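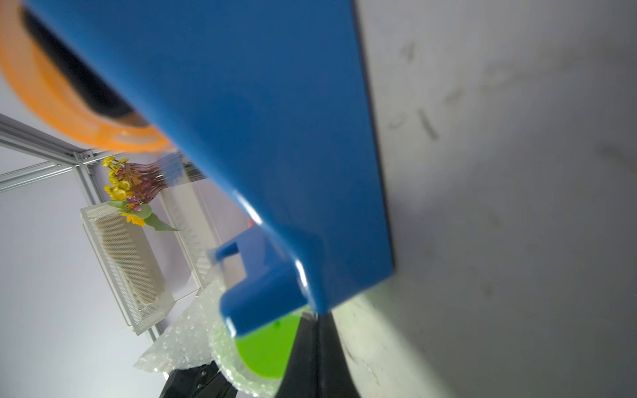 Tistora TF-9 Replacement Finger Set

Replacement fingers for the Tistora parallel gripper, sold in pairs with screws and two alignment pins. Black, tapered, for general pick work on mixed household goods and light plastic parts.

Item no. 326
In stock, ships from our Brirkumham warehouse
Fits: TF-9 gripper, all versions
Does not fit: Uvbridge adapter plates made before June 2019

When to change the fingers

Check the fingers every 3000 cycles. Replace both if either tip has a nick you can catch with a fingernail, or if smooth plastic items start to turn in the grip at the normal force setting. Always change them as a pair. A new finger next to a worn one will close off center, and the camera offset will be wrong even though calibration passes.

Fitting

Open the gripper fully and put the arm in service mode. Turn off power at the cabinet. Take out the two screws on each finger and pull the finger straight off. Wipe the seat with a dry cloth. Old thread locker tends to collect in the pin holes, so clear it out with a wooden pick. Do not use a drill bit.

Press in the pins, seat the finger, and start both screws by hand before tightening either one. Power up, close the gripper slowly, and look at the gap between the tips with a light behind it. It should be even from top to bottom.

Run the finger check (program 101) and save the new zero position. If you use a wrist camera, redo the camera offset after that. The lower part of the camera view should show the finger tip where it meets the item. If the tip is out of view, loosen the camera bracket and tilt it down a little.

Cleaning

Dish soap and warm water on a cloth, then dry. Alcohol wipes are fine for ink and tape residue. Keep acetone away from the tips.

Customer notes

"Swapped ours during a lunch break. The second pin was tight and needed a few taps with a plastic mallet. No slipping on glossy parts so far." Szymon Ostrowski, Cieślak

Returns

Unused sets can be returned in the original bag. Fitted fingers can't be returned unless there is a fault in the part.

Page updated March 26, 2022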